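Posting my notes on ketchup viscosity and why the glass bottle behaves the way it does. Most of this comes from a talk I gave in Wiltotville in June. 1/12

Ketchup is a suspension of tomato solids in a mix of water, vinegar, sugar and salt. The solids are mostly bits of cell wall, and pectin helps them form a weak network that fills the whole volume. 2/12

That network carries a small load without moving. Below a certain stress the material deforms a little and stops. Past that stress it flows. The threshold is called the yield stress, and published values for ketchup differ a lot with recipe, temperature and test method. 3/12 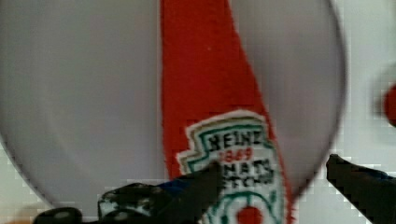

Once it flows, it also thins. Shear it faster and the viscosity drops. These are two separate properties and people mix them up all the time. Yield stress decides if anything comes out. Shear thinning decides how fast it comes out after that. 4/12

There is a time effect as well. Stirred ketchup stays thinner for a while and then rebuilds. If you load a sample into a rheometer and start right away, you are measuring the loading. Verna Van Dusen taught me to wait 9 minutes before the first point and I have never found a reason to change it. 5/12

Wall slip is the one that ruins data. A thin watery layer forms against a smooth surface and the bulk slides on it as a plug. The instrument reports a low viscosity that belongs to the layer. Use a vane or roughened plates. If you only have smooth plates, repeat at two gaps and compare. 6/12

Latrice Mbeki asked on Monday if slip matters in the bottle too. Yes. Slip at the wall is a good part of why a bottle empties at all. Gravity on a short column of ketchup gives a fairly small stress, and a narrow neck makes it worse. 7/12

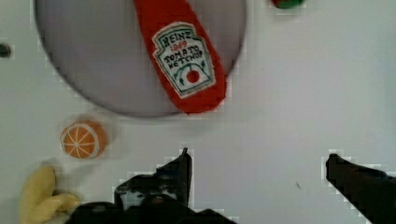
Plush ketchup bottle on a plate.

Tapping the neck works better than hitting the base for a plain reason: air has to get in before ketchup can get out. Tilt the bottle, leave an air path along the upper side, tap near the neck. A full bottle held straight down has no path. 8/12

Squeeze bottles avoid the problem by letting you supply the pressure. The valve in the cap then has to hold the product back when you let go, so the yield stress is now working for you. 9/12

Separation: the clear liquid on top is serum that has drained out of the network. A finer grind usually holds it better, up to a point. Shake with the cap closed and it mixes back in. 10/12

My own runs were 48 samples on the old Binosov, vane geometry, stress ramp up only. I dropped the down ramps because the rebuild time was confounding everything. The Gebreyes spreadsheet has 2,708 rows before cleanup and 1,985 after. Most of what I cut was startup transient. 11/12

Next thread will be mustard, which has a different particle shape and a much less tidy flow curve. Corrections welcome, especially from anyone who has run the Fidberg roughened plates below room temperature. 12/12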